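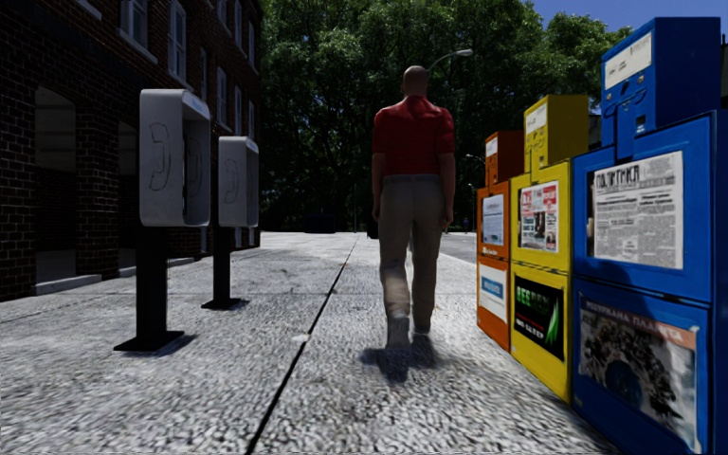

The long pavement, Ballisgate

The consortium met in July at Ballisgate, which had been chosen, according to the programme, for its central position. Central to what, Euan Ritchie wondered. He had changed trains twice and eaten a sandwich that tasted of the bag.

It was his fifth meeting on the mussel glue. Each year somebody stood up and said that the glue would soon hold broken bones together, and each year the word soon was left to do its work. Euan had once believed it. He had a drawer of tiles at home in Skarkach, every one of them with a mussel thread on it, and he had believed it through most of the drawer.

Nithin Kurian gave the opening talk. He had 794 samples and a graph that went up.

"And in salt water?" Euan asked.

"These are in salt water."

"Real salt water, or the kind you make up in a bucket?"

Nithin looked at his graph as if it might answer. "Bucket," he said.

There was coffee after that. Radymyr Didenko, who held the purse, went from group to group saying how pleased he was. He said it to Euan as well, with a hand on his sleeve, and Euan said that he would be pleased too when a surgeon had used the stuff on a person.

"You always say that."

"You always ask me back."

Didenko laughed and moved on. There was a leaflet from Tagle on the table, promising a product line. Euan turned it over to see whether the back was more careful than the front. The back was a map of the hotel.

He skipped the session on outreach and walked instead, out past the shops, trying to decide whether to sign the renewal. It was good money – enough for the boat and for Yurii Tkachuk's wages through another winter. All it wanted was his name under a sentence about clinical use within five years. He had read the sentence on the train and again in bed. It had not improved.

He rang the station from the kerb.
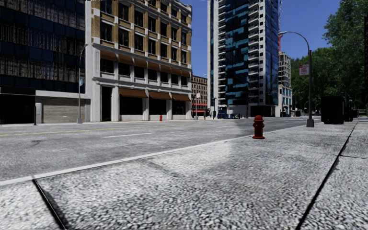
Yurii Tkachuk told him to sign it, that everybody signed them, that the mussels didn't care what was written down and the boat needed an engine.

"Within five years, though," said Euan.

"Five years from when?"

Euan got the paper out and looked. It didn't say. He read it through a third time, found a pen, and wrote "from when?" in the margin, quite small. Then he walked back to hear about the bucket.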